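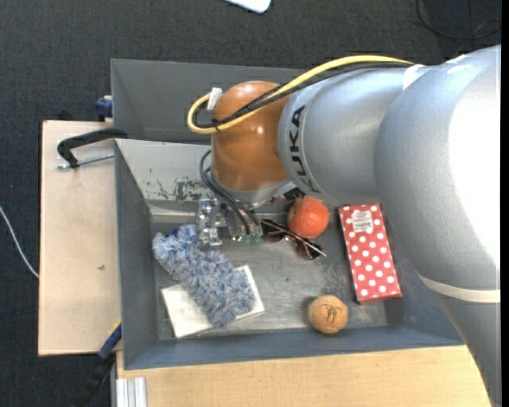
Índices parciais no inventário da oficina

Mantenho há alguns anos uma base de dados pequena com o inventário da oficina: parafusos, rolamentos, conectores, restos de perfil de alumínio. Começou numa folha de cálculo, passou para SQLite em janeiro e desde então cresceu para 421 referências, repartidas por 4 tabelas. Não é volume que justifique otimização, mas a consulta de stock mínimo corria a cada gravação e o atraso notava-se no portátil antigo.

O problema estava na coluna "estado". A maioria dos registos está ativa e um índice simples sobre essa coluna pouco filtra. O planeador ignorava-o e lia a tabela inteira. Com um índice parcial, restrito às linhas em que a quantidade é inferior ao mínimo, a pesquisa passa a percorrer apenas o que falta encomendar.

Duas notas para quem quiser repetir:

A condição WHERE da consulta tem de implicar a do índice. O SQLite não faz deduções elaboradas - se o índice diz "quantidade < minimo", convém escrever o mesmo termo na consulta.

O EXPLAIN QUERY PLAN mostra se o índice é usado. Convém correr o ANALYZE antes.

O tempo de gravação desceu para cerca de 3 milissegundos. Fica por resolver a tabela de fornecedores, onde a Drinberg e a Fasell usam códigos diferentes para a mesma peça. Por agora tenho uma coluna de equivalências preenchida à mão - feia, mas consultável. O script de exportação continua a gravar em blocos de 100 linhas e não lhe mexi.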